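Mesa de trabajo Grutby, de Prasley

Una mesa para quien necesita sitio y poco más. La Grutby nació como banco de encuadernación y se ha quedado en casa de mucha gente que cose, maqueta, monta relojes o corrige exámenes. ¡Y aguanta lo que le echen!

El tablero pesa 17 kg y se apoya en un bastidor Jansen con patas regulables, así que los suelos viejos dejan de ser un problema. Hilde Kramer, que la dibujó, insistió en los cantos redondeados — se agradecen muchísimo después de una tarde entera con los codos encima.

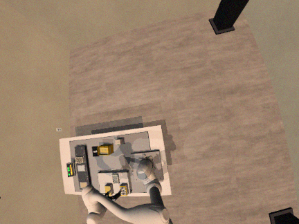
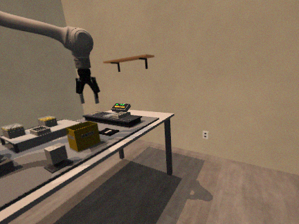
Mesas de trabajo en interior.

Carga máxima repartida: 370 kg
Montaje: 20 minutos, con la llave incluida
Referencia: 2041
Acabado: aceite Trirkon, dos manos

El aceite se renueva una vez al año con un paño de algodón (nosotros lo hacemos en abril, con las ventanas abiertas). Las manchas de cola salen con agua tibia si se cogen pronto; las de tinta, con paciencia.

El cajón lateral se pide aparte y encaja a izquierda o derecha. Las patas altas, para trabajar de pie, vuelven a estar disponibles — ¡por fin! El envío llega en dos bultos.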